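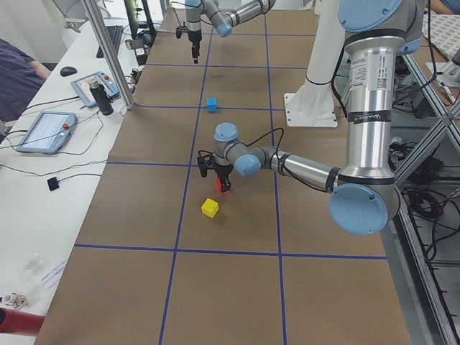

## Laying out a grid without accumulating error

March 23, 2022

Most grids that come out crooked were measured one cell at a time. You mark the first line, measure over to the second, move the ruler, measure to the third, and each move adds a little. A pencil line has width, and the eye lands on a different side of it each time. Six moves at half a millimeter is 3 mm in the worst case, enough to see.

I relearned this on the seed beds at the Belside plot, where I had set string lines by stepping a lath along the edge board. The last row was visibly narrower than the first. I pulled everything and did it again from a single zero.

The method is old and takes less time than the wrong one.

1. Pick one corner as the origin. Mark it with a knife or a nail, something with no width to argue about.
2. Hook the tape there and leave it there. Mark every position along that side as a running total.
3. Do the same on the opposite side, from a matching origin.
4. Check the diagonals before connecting anything.

Running totals need to be worked out in advance. For 675 mm spacing I write 675, 1350, 2025, 2700 on a scrap of card and take the card with me. Doing the addition on my knees in the dirt is how I got a 2035 last year.

### Diagonals

If opposite sides are equal and the diagonals are equal, the corners are square. If the diagonals differ, shift one end by a quarter of the difference along its side and measure again. On a shape that isn't very far out, two passes normally settle it. I accept 2 mm on a bed and would want better on a floor.

A 3-4-5 triangle also works, but it checks only the corner you build it on. The larger the triangle, the better. I use it to get close and the diagonals to finish.

### Tapes

The hook on a tape is loose on purpose. It slides by its own thickness so that pushed and pulled readings agree. Mine is a Fullell, and its rivets had worn enough to read long on a pull. Starting from the 100 mm mark removes the hook from the question, provided you remember to add 100 to everything. The Kallio tape I bought at Hudport to replace it has a stiffer blade and smaller numerals — a fair trade outdoors, less so in the shed.

Use one tape for the whole job. Two tapes that disagree slightly will give you diagonals that never close.

The remaining bed gets its strings in April, once the edge boards are in.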